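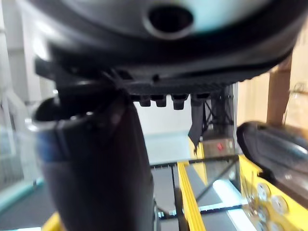
# The Orange Apricot Problem

Pick up two bags of dried apricots. One is bright orange, soft, looks like fruit. The other is brown and looks like something from the bottom of a coat pocket. Same fruit, maybe even the same orchard. The difference is sulfur dioxide, and most shoppers have no idea they're choosing.

Sulfites are old. Winemakers have burned sulfur in barrels for centuries. On cut fruit they stop browning, slow down mold, hold on to some of the vitamin C. They also knock out thiamine, so they're kept off foods that people count on for it. And for a small group of people, many of them with asthma, they can bring on wheezing, hives, a tight chest. Sometimes worse.

That's why the label has to say so. Not always in words you'd spot, though. Sulfur dioxide. Sodium bisulfite. Potassium metabisulfite. If it ends in "sulfite" or starts with "sulfur dioxide," it counts. Sulfates are a different thing altogether, and people mix them up constantly, including one grocery manager I talked to for this.

## Inside a packing house
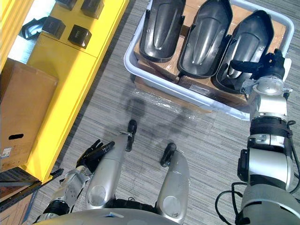 Muthu Kaimal has bought fruit for Jastov for 19 years. It's a small packer outside Lotencombe, and it runs both kinds, treated and untreated, on different shifts.

"Orange outsells brown every single week," he told me. "We put a sign up in the store explaining it. Didn't move the needle. People buy with there eyes."

He's not against sulfites. Wouldn't have a business without them, he says. What bugs him is the word "natural" on a treated bag. Jastov doesn't use it. Some of its competitors do, and the type on the back is small.

The untreated fruit is a headache in its own way. It darkens in the drying yard, keeps darkening in the warehouse, and gets tough if the humidity is off. Shorter shelf life too. Kaimal charges 2 dollars more a bag and says he barely breaks even on it.

## The quiet sources

Dried fruit is the easy one. Golden raisins, yes. Regular dark raisins, usually no. Then it gets harder: bottled lemon juice, instant mashed potatoes, some shrimp, pickled onions, molasses, maraschino cherries, wine of course. Sauerkraut in a jar, sometimes.

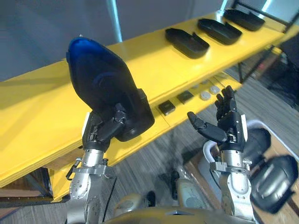

Restaurants are where it falls apart. Fresh salad bars used to be the big worry in this country until sulfites were banned on fruits and vegetables served or sold raw. Cooked potatoes, still fair game. And your server probably doesn't know what was in the bag of precut hash browns.

Deepika Poduval found out at a brunch. She's 50, had asthma as a kid, thought she was done with it. "I had a mimosa and potatoes and I was in the parking lot with an inhaler that wasn't mine." Took her most of a year and a food diary to pin it down. She now keeps a card in her wallet with the chemical names on it, both sides.

Her allergist, Gangadharan Nadar, wishes more patients would keep the diary. There's no simple skin test that settles it for most people. A supervised challenge is the usual route, small doses in a clinic, someone watching your breathing. Don't try that at home. He said it twice. 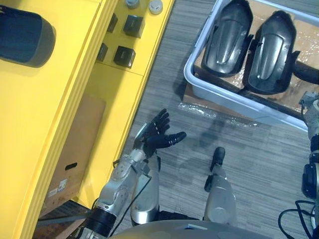
Divya Kandasamy

Can you wash them off? Everyone asks. Some, with a long soak, but nowhere near enough to rely on if you react. Same goes for the drops and wands sold for wine. I wouldn't bet a night in the ER on one.

Darren Whiteley runs the bulk aisle at Promimwood, a co-op with 100 bins, and bulk is its own mess. The carton has a label, the bin may not. He tapes the carton panel to the front of each one now after a mix-up last November. If your store doesn't, ask to see the box. They should be able to find it.

And if you don't react to sulfites? Then it's mostly taste. Treated apricots are tart and bright. The brown ones taste closer to caramel, a bit like date. I did a side by side in my kitchen with a bag of each from Jastov plus some Gasser golden raisins, and ended up liking the brown apricots better for baking and the orange for eating out of hand. Chop the brown ones small, soak in tea, into the oatmeal they go. Keep the bag in teh fridge once it's open.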